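Do you need a carpet in the kitchen?

Eluned Skyrme has been telling me since September that carpet is the answer to my cold kitchen. Her argument is that it's kinder on the knees and that a dropped cup bounces. I asked what happens to a dropped egg and she changed the subject.

I've read the cheerful articles. They all promise you can lift the stains with 4 spoonfuls of something and a soft brush, and they all seem to be written by people with a tile floor. My mother had cord carpet in hers for 7 years and by the end there was a path from the cooker to the bin you could have followed in the dark.

Then there's the cost. Trefor Eynon quoted me 40 a square metre, fitted — which I thought was cheeky for a room where half the floor is under cupboards.
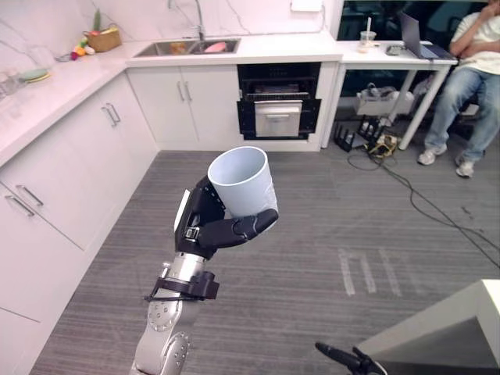 Stripes are the usual sales pitch, because a stripe is supposed to hide the crumbs. I'm not convinced. A grey one like this, running up to white cupboards, does look smarter than I'd expected, and I'll grant that a plastic cup would survive the drop. But the oven has its door partly open over all that pile, and all I can think of is fat from a roasting tin.

I've bought 2 washable mats instead. Eluned says they'll slip. We'll see.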